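4 Setting up the writing table

This section covers the table at the front of the activity room: the cloth, the writing board and the pen holder. Allow 12 minutes the first time. If the Sukus folding table has not been put up yet, go back to section 3 and do that first.

4.1 What you need

Black table cloth (shelf B, folded)
White writing board (upright in the slot behind the Dekker cupboard)
Black mesh pen holder
Dry-wipe pens and one permanent marker, kept apart
Two microfibre cloths
Spray bottle of water with a little washing-up liquid

The board is heavier than it looks. Carry it on edge with one hand under the bottom and the other at the side. Do not carry it flat on your head or rest it on the radiator on the way.

4.2 Laying the cloth

1. Wipe the table top and let it dry. Crumbs under the cloth will make the board rock.

2. Put the folded cloth in the middle of the table and open it out one fold at a time. The softer side faces up.

3. Pull the cloth towards the corners until it hangs over on every side. It should hang no more than 50 cm on the side where people sit.

4. Smooth it by hand from the middle outwards. Creases from storage can stay. Ironing the cloth flattens the pile and leaves shiny marks which don't come out.

Note: The cloth picks up fluff and chalk dust. Use the lint roller from the drawer, or a strip of wide tape. It may be washed at 30 degrees with dark items, without softener.

Caution: Check that no part of the cloth reaches the floor by the door. Lech Nowakowski has asked for this to be kept clear for the trolley.

4.3 Placing the board

1. Stand the board on its long edge against the table, then lift and lower it onto the cloth. Don't slide it into position, as this drags the cloth with it.

2. The board may be set square to the table or at an angle. Left-handed writers often prefer an angle. Move it to suit whoever is using it.

3. Press lightly on each corner in turn. If one rocks, lift the board and look for a fold in the cloth underneath.

4. Switch on the ceiling lights and sit down at the table. If a lamp shines back at you from the part you want to write on, turn the board a little and try again. The surface is matt but bright lamps still show on it as small spots.

Note: The board is meant to lie flat. The wall brackets supplied by Stimley are for a different size and must not be used with it.

4.4 The pen holder

1. Empty the holder and tap it upside down over the bin. Bits of dried ink and pencil shavings collect in the bottom.

2. Stand it on the cloth beside the board, clear of the writing surface.

3. Put the dry-wipe pens in with the caps down. The permanent marker goes in the drawer, never in the holder.

4. Test each pen on scrap paper. Throw away any that write faintly. New ones are ordered from the Flallarum catalogue, item 162, and Jeanine Kuipers keeps the list.

4.5 Cleaning the board

Wipe off writing at the end of each session. Ink left on until the next day is much harder to shift.

1. Take off the loose ink with a dry microfibre cloth.

2. Spray the second cloth, not the board. Water that runs over the edge soaks into the table cloth.

3. Wipe in straight strokes from one side to the other, turning the cloth as it gets dirty.

4. Go over it once more with the dry cloth.

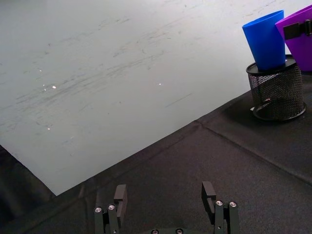
Some grey streaking is normal on a board that has been in use for a while and does not affect writing. If the streaks smear when you rub them with a finger, the cloth was dirty, so rinse it and repeat steps 2 to 4. If they stay as they are, leave them. Scratches cannot be cleaned out. Do not use scouring pads, nail varnish remover or the orange spray from the kitchen.

Permanent marker by mistake: write over it with a dry-wipe pen, wait a few seconds and wipe both off together. This may take 3 goes.

4.6 Putting away

1. Wait until the board is dry before returning it to the slot, writing side to the wall.

2. Fold the cloth along its existing creases and put it back on shelf B.

3. The pen holder stays out if there is another session the same day. Otherwise it goes in the cupboard.

Report damage to the board or the table to Pieter Declercq. Steps last checked by Lovely Umali, May 2021.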